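滚筒洗衣机

滚筒洗衣机，又称前开门洗衣机、前置式洗衣机，是家用洗衣机的一个主要类型。其洗涤桶绕水平轴或接近水平的轴旋转，衣物由机身正面的圆形舱门放入和取出。中国大陆市场上与之并列的是波轮洗衣机，后者的桶体竖直放置，衣物从顶部投入。也有少数滚筒机型采用顶部开门，桶的转轴仍为水平，多见于宽度较窄的产品。

目录
1 名称
2 工作原理
3 主要部件
3.1 内筒与外筒
3.2 门封圈
3.3 舱门与门锁
3.4 减震系统
4 洗涤过程
5 与波轮式的比较
6 安装
7 日常维护
8 常见故障
9 参见

名称

“滚筒”一词指桶体的转动方式。英语多称front loader或front-loading washing machine，强调的是开门的位置，两种称呼的范围不完全重合，顶开式滚筒机即为例外。日语称“ドラム式洗濯機”，其中相当一部分产品的转轴略向后倾斜，称为斜式滚筒。粤语地区常称“前置式洗衣机”或“大眼鸡”，后者是对圆形舱门的俗称。

工作原理

内筒以较低的转速旋转时，衣物被筒壁上的提升筋带到高处，随后因重力落下，与筒壁和水面撞击。这一过程与用木棒捶打衣物相近，称为摔打式洗涤。筒内水位通常低于舱门下沿，衣物不完全浸没，反复吸水和挤压，因此用水量较少。电机按程序交替正转和反转，使衣物不致缠结成团。

脱水时内筒转速大幅提高，衣物贴附在筒壁上，水分在离心作用下经筒壁小孔甩出，进入外筒后由排水泵排走。正式脱水之前一般有一段分布过程，控制器检测偏心量，偏心过大则降速重新抖散。衣物过少或只有一件厚重织物时，这段过程可能反复多次，显示的剩余时间也会停留不变。

主要部件

内筒与外筒

内筒多用不锈钢板卷制，筒壁布满小孔，有的厂家将筒壁冲压成凹凸花纹，以减轻高速脱水时衣物上的压痕。内筒后部以三脚架与转轴相连，三脚架常用铝合金铸造。外筒套在内筒之外，用于盛水，早期有金属制品，后来以塑料为主，加热管装在外筒底部。内外筒之间的夹层无法从外部直接看到，是污垢积存的主要部位。

传动方式分为皮带传动和直接驱动两种。皮带传动的电机装在外筒下方，经皮带带动筒后的大皮带轮；直接驱动则把电机装在外筒背面，与转轴同轴，省去皮带。

门封圈

门封圈位于外筒开口与机身前面板之间，为环形橡胶件，多呈灰色，起密封和缓冲作用。内外筒在运转中会晃动，前面板则固定不动，封圈上的褶皱用于吸收两者之间的位移。封圈下部的褶皱容易存水，硬币、发夹、线头也常落在其中。封圈以内外两道钢丝卡箍固定，更换时须先取下外侧卡箍。

舱门与门锁

舱门由门框、铰链、门钩和玻璃视窗组成。视窗呈碗状，向筒内凸出，可将靠近门口的衣物推回筒中，避免其夹在封圈处。铰链一般装在左侧，少数产品可选右侧铰链。

门锁是主要的安全装置。程序启动后门锁吸合，只有在内筒停止转动、水位低于门口并且水温降到限值以下时才会释放。断电后，双金属片式门锁通常需要等待一两分钟方可打开。许多机器在面板或门边印有警示文字，提醒使用者不要在运转时强行开门。

减震系统

外筒以弹簧悬挂于箱体上部，下方由阻尼减震器支撑。为压低振动，外筒上还固定有配重块，材料为混凝土或铸铁，滚筒洗衣机较重的原因主要在此。

洗涤过程

一个完整程序依次为进水、主洗、排水、漂洗和脱水，漂洗一般重复二至三次。洗涤剂盒通常分为三格，分别用于预洗、主洗和柔顺剂。滚筒洗衣机应使用低泡洗涤剂，泡沫过多会削弱摔打效果，并可能从洗涤剂盒溢出。

带有加热功能的机器可自行将冷水加热，常见档位为30℃、40℃、60℃和90℃。棉织物和床上用品适用较高温度，羊毛、丝绸用冷水或30℃，并选择低转速脱水。深浅颜色应分开洗涤，衣裤口袋应事先清空，带金属扣的衣物宜翻面或装入洗衣袋。

装载量以干衣重量计算。棉织物松散放入后，筒顶应留出约一掌的空隙，化纤和羊毛织物装得更少。

与波轮式的比较

滚筒式用水较少，衣物磨损较轻，便于实现加热洗涤和烘干，机身上方可以放置台面或叠放干衣机。其缺点是洗涤时间长、机体重、售价较高，中途添加衣物也不方便。波轮式洗涤时间短，可以随时开盖，但衣物容易缠绕，用水较多。耗电方面，使用冷水时两者相差不大，滚筒式的主要电耗来自加热。

安装

机器出厂时，外筒由背面的数根运输螺栓锁定，使用前必须全部拆除，并以塑料塞封住孔位。未拆除运输螺栓即开机，会产生剧烈振动，并可能损坏悬挂部件。运输螺栓应予保留，以备搬家时使用。

地面应坚实平整，四个底脚与地面接触后锁紧螺母。嵌入橱柜时，两侧和背面须留出间隙，舱门一侧也应有足够的空间完全打开。排水方式分为上排水和下排水，上排水的软管出口应高于筒内水位，否则会出现边进水边排水的虹吸现象。

日常维护

洗涤结束后应及时取出衣物，用干布擦拭封圈褶皱和玻璃内侧，并让舱门敞开一段时间，使筒内水汽散出。关门之前应查看筒底和封圈内侧，袜子、手帕等小件贴在筒壁上时容易遗漏。有幼儿或宠物的家庭，敞门期间应有人看管，通风后将门关好。
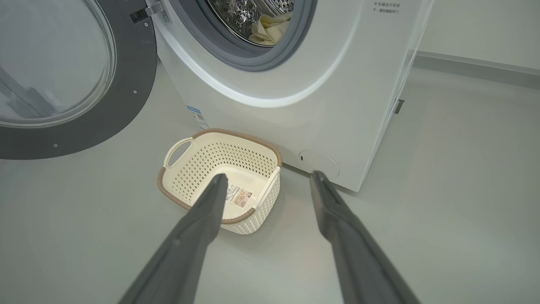 舱门敞开的滚筒洗衣机，不锈钢内筒中有一块浅黄色织物

洗涤剂盒可整体抽出，用清水和旧牙刷清洗，盒仓顶部的喷水孔也应一并擦净。排水泵过滤器位于机身正面下角的小盖板之后，每一至两个月清理一次。打开之前应关闭电源，在下方放置浅盘，先放出余水再旋下过滤器。

筒自洁程序以高温空筒运转，可配合专用清洁剂使用。含氯漂白剂与酸性除垢剂不得同时加入。没有自洁程序的机器，可选择最高温度的棉织物程序代替，筒内不放衣物。冬季气温低于零度的房间，停用前应排空进水管和泵内余水。

常见故障

不进水：水龙头未开、进水滤网堵塞或舱门未关严。滤网位于进水管与机身的接口处，可用钳子夹出冲洗。

不排水：过滤器堵塞、排水管弯折，或有异物卡住泵叶轮。

脱水时振动大：运输螺栓未拆、底脚未锁紧、衣物分布不均，或减震器老化。

舱门打不开：筒内仍有余水，或门锁尚未冷却。应先运行排水程序并等待，不宜用力拉扯把手。部分机型在过滤器旁设有应急拉绳，只可在断电且排空余水后使用。

有异味：封圈、洗涤剂盒或内外筒夹层积垢，长期使用低温程序时较为多见。

脱水时噪声逐渐增大，并呈连续的隆隆声，多为轴承磨损。轴承油封失效后，水会渗入轴承座，背面可见锈迹。外筒为焊接结构的机型无法单独更换轴承，须连同筒组件一并更换。

参见

波轮洗衣机
洗衣干衣机
干衣机
洗涤剂
衣物护理标签

分类：洗衣机｜家用电器｜清洁用具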